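Ritura Kitchen Ventilation Retrofit
Progress report, second reporting period
Prepared by Felicja Żak for the program manager

1. Status

Work is on schedule against the revised plan agreed in December. Duvent extract units are installed and commissioned at 10 sites. The remaining sites have been surveyed and their duct routes approved. Spending is within the budget line for equipment and slightly over for electrical work, as explained in section 3.

2. Monitoring

Each completed kitchen has a humidity and particulate logger mounted on the wall opposite the cooking line, at head height. During the period the loggers returned 3193 valid hours of data. A further 518 hours were rejected, nearly all from the Górecki site, where the logger lost power whenever the cleaning crew switched off the wall circuit at night. The logger there has been moved to a permanent supply and the gaps have stopped.

Steaming and boiling remain the main moisture load in the smaller kitchens. Grease loading on the filters is lower than the design assumption, and we propose to extend the filter change interval once a full winter of data is available.
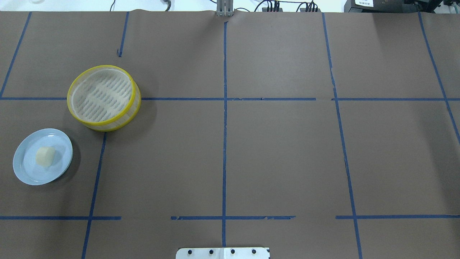
Peak humidity still occurs in the hour before lunch service. At most sites it now falls back to the background level before the afternoon shift starts. Prostia is the exception: the make-up air grille is undersized and the extract fan works against a closed room. Staff there prop the back door open, which distorts the readings and will not be acceptable in cold weather.

3. Variations and cost

One variation was approved, for a larger make-up air grille at Prostia. Electrical overspend stands at 789 and comes from replacing two distribution boards that failed inspection. We ask that this be met from contingency - no increase in the total grant is requested.

4. Next period

- Fit the new grille at Prostia and repeat the airflow test.
- Begin installation at the remaining sites, starting with those on shared risers.
- Recalibrate all particulate loggers.
- Issue the revised filter maintenance sheet to kitchen managers.

Duct drawings and logger data are held on the project drive.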